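Everyday Tableware: Your Questions, Answered
Corkent Kitchen & Table, Toledo
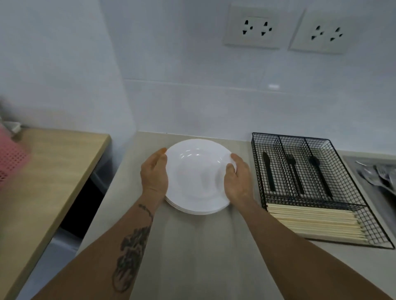

We get a lot of letters and messages about plates. More than about anything else we sell, and that includes knives, which surprised us when we opened. Most of you want to know the same handful of things: how many to buy, how to keep them nice, where on earth to put it all. We've gathered the questions that come up most often and answered them the way we would if you were standing at the counter with us (and if you're ever in Toledo, please do come and stand at the counter with us).

How many plates does a household need?

More than you have people, and fewer than you think. We usually suggest enough for everyone at home to eat two meals before you run the dishwasher, plus a few for company. If you have a big family that descends on you in July and again at the holidays, buy the extra ones at the same time as your everyday set, in the same style. Whites vary quite a bit from maker to maker, and a creamy white next to a cool white can look like a mistake on the table even when each one is lovely by itself.

Why do you recommend plain white so often?

Well, partly because we like it! Food looks good on it, a tablecloth of any color suits it, and when a plate breaks (one always does, usually the week before guests come) you have a fair chance of finding another that sits comfortably with the rest. We have nothing against patterns. Many of us have our grandmothers' flowered plates at home and wouldn't part with them. But for the stack you reach for every morning, plain is very easy to live with.

Wide rim or no rim?

A wide, flat rim gives you something to hold that isn't hot food, and it frames the meal a bit, so a modest helping looks like plenty. The shallow center keeps gravy where it belongs. The trade-off is that you lose some room for the food itself, and a rimmed plate takes up as much shelf as a larger-looking one without a rim. Measure your cabinet from the back wall to the inside of the closed door before you order. We can't say this often enough. We've taken back a good many beautiful dinner plates that kept a cabinet door from shutting.

What's the safest way to lift a stack?

Use both hands, one on each side, and bring the stack in close to your body before you turn. If it feels heavy, it is heavy, and two trips never hurt anyone. Clear the spot where you're going to set it down first. Most of the chips we hear about happen when somebody is holding a full stack and trying to nudge a mug out of the way with an elbow.

Can I leave plates out on the counter?

Of course you can. If you use them every day it makes good sense, and it saves a lot of opening and closing. Push the stack toward the wall so a sleeve or a swinging bag won't catch it, keep it well away from the stove where grease settles, and turn the top plate over if dust bothers you. Only leave out what you'll get through in a couple of days. The rest can go in the cabinet and take its turn later on.

Should I put something between the plates?

For everyday stoneware or porcelain, no, as long as the foot (the ring on the underside) is smooth. Run a fingertip around it. If it feels gritty, it will slowly scratch the plate below, and a round of felt or even a folded paper napkin will put a stop to that. Anything with gold or painted decoration should always have a layer in between.

How should I sort my cutlery if I keep it out?

By whatever you reach for, honestly sorted by habit and not by what the catalog says! A wire-mesh organizer with a few long compartments and one wide one is a nice all-rounder: knives, forks and spoons each get a slot of their own, and the wide space takes the things that never fit anywhere, like chopsticks. Mesh lets the air through, too, which helps if you're inclined to put things away a touch damp. We carry a mesh organizer under the Gridis name, and it lifts out and washes in the sink with everything else.

I have two sets of cutlery, one black and one silver. Do I have to keep them apart?

You don't have to, though we'd lean that way. Colored finishes can pick up marks from rubbing against bare metal, especially if they're all tumbled together in one container and rummaged through daily. Give the black set the divided organizer and let the plain metal pieces share a tray, where a few more scratches won't show. On the table, mix them as much as you please.

How do I look after wooden chopsticks?

Wash them by hand in warm water with a little soap, rinse, and dry them lying flat or standing in something airy. Please don't soak them overnight, and please keep them out of the dishwasher. Once they turn fuzzy at the tips or start to smell a bit musty, it's time for new ones. If yours have a tapered end, store them all pointing the same way. It's a small thing, but setting the table goes so much faster.

There are gray marks on my white plates. Are they ruined?

Almost certainly not! Those are usually metal marks, a tiny trace of your knife or fork left behind on the glaze, and they look much worse than they are. Make a soft paste of baking soda and water, rub gently with a damp cloth, rinse, and take a look. Stubborn ones may need a second go. Skip the steel wool, however tempting it may be, as it leaves more of the same.

Are plastic baskets any good in the kitchen?

We're very fond of them. A basket with holes in it can hold fruit, dishcloths, snack bags, or the odds and ends that gather on the end of every table in the country. They weigh next to nothing and rinse clean in a minute. Choose one in a cheerful color and you'll always know where you left it. Just keep it off a hot burner and out of the bottom rack.

Do you sell single plates, or only sets?

Both. The Stidix dinner plate comes singly or by the box, and the single plates are the same as the boxed ones, so you can start small and add to them. We keep 600 in the back room for walk-in customers and another 3000 at the warehouse, so we're rarely out for long.

What if something arrives broken?

Oh dear. Write to us, send a photo if you can, and hang on to the packaging until you've heard back. We'll replace the broken piece, and you won't need to mail us the bits. You have 77 days from delivery to tell us, which we hope covers everyone who buys a present early and leaves it in the closet.

Are you open over the holidays?

The shop and the phone line are closed on Wednesday, December 25, 2019, and we'll be back the following morning. Messages sent in the meantime will be answered in the order they came in, so there's no need to write twice.

My question isn't on this page. What now?

Send it along using the contact form, or call during shop hours. Long questions are welcome. We tend to give long answers.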